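Storing craft and toy odds and ends: one big clear bin or lots of small ones?

Forum: Sorting & Storage > Kids and Crafts

plinness_attic
Dec 2, 2024
I have taken over the supply storage for our after-school room and I need opinions before I spend money. Right now the small stuff (plastic clips, wooden pieces, rolls of this and that) goes into big translucent bins. When the kids want clips they dig to the bottom, and everything else ends up on the table. I have a budget for 15 small lidded boxes or 2 more of the large ones. Which would you buy?

Arnel_G
Small boxes. With the big bins you can see that something is in there but you can't get at it. We switched in September and I would not go back.

tu_and_two
Depends on your shelves. Small boxes on deep shelves get pushed to the back and you forget you own them. What are you putting them on?

plinness_attic
Steel warehouse racking with orange beams. Deep. Deeper than I need, to be fair.

tu_and_two
Then I disagree with Arnel. Keep the big bins and put dividers or zip bags inside. A big bin fills the depth of the shelf and comes out in one pull. With small boxes two rows deep you will be moving the front row every single time.

Arnel_G
You put the small boxes in a tray and pull out the tray. Same thing.

tu_and_two
Now you have bought boxes and trays.

lambros_k
Whatever you pick, stay with one brand for lids. I have Flirnent bins and Illero bins that look the same size and the lids are off by just enough that they pop open at one corner. I wasted a whole afternoon matching them up.

ramil.mercado
How many clips are we talking about? A handful or a whole class set?

plinness_attic
105 in the class set by the inventory sheet, which is older than I am in this job. Plus whatever people have donated.

ramil.mercado
Then clips get their own box no matter what. Anything you have that many of should not share with one-off pieces. The one-off pieces can all live together in the big bin and it won't bother anyone much.

lambros_k
Agree with that. Also don't sort by color. I did it once and it lasted a week.

Arnel_G
Sorting by color is fine if the kids do the sorting. Mine like it.

lambros_k
Mine did not.

eduardo_s
Can you post what the bins look like loaded? Hard to say anything about dividers without knowing the mix.

plinness_attic
Sure. Clips and wooden pieces in with everything else:
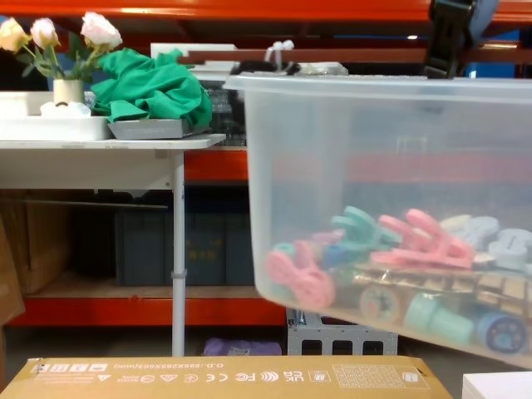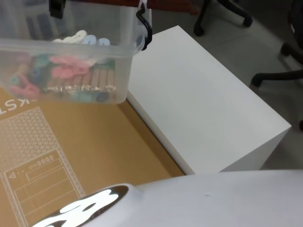 For size, a large one is 23 inches on the long side, measured at the rim. It weighs more than I would like once it has been filled, and it has to go up and down off the racking by hand. That is the part that makes me lean toward small boxes, even with the deep shelves.

eduardo_s
Thanks. I would pull out the wood first. Anything wooden in with hard plastic gets dinged up, and it sinks under the lighter stuff so it is always the last thing you reach. One box for wood, one for clips, rolls standing on end in a third. Then look at what is left before you order anything.

tu_and_two
That I can get behind. Three boxes, not 15.

Arnel_G
Three boxes now and the other twelve by spring. I know how this goes.

ramil.mercado
Label the short end, the side that faces out on the shelf. People label the lid and then stack something on it. Use a plain word and a drawing if the kids are small.

plinness_attic
They are mostly six and seven so drawings would help. I have masking tape and a marker, is that good enough or do I need real labels?

ramil.mercado
Tape peels off that cloudy kind of plastic after a while. Wipe it down with rubbing alcohol first and it holds longer. I would start with tape anyway, you are going to change your mind about what goes where.

lambros_k
Seconding tape. I printed a nice set and had to redo most of them.

plinness_attic
OK. Plan is three small boxes for wood, clips and rolls, keep the big bins for the leftovers, tape labels on the short end. I will hold off on the rest of the budget until I see what is left over. Does anyone know if the Illero small ones stack with the lids on? The store page doesn't say.

mark_a_ignacio
They stack but they slide. I keep mine two high at most.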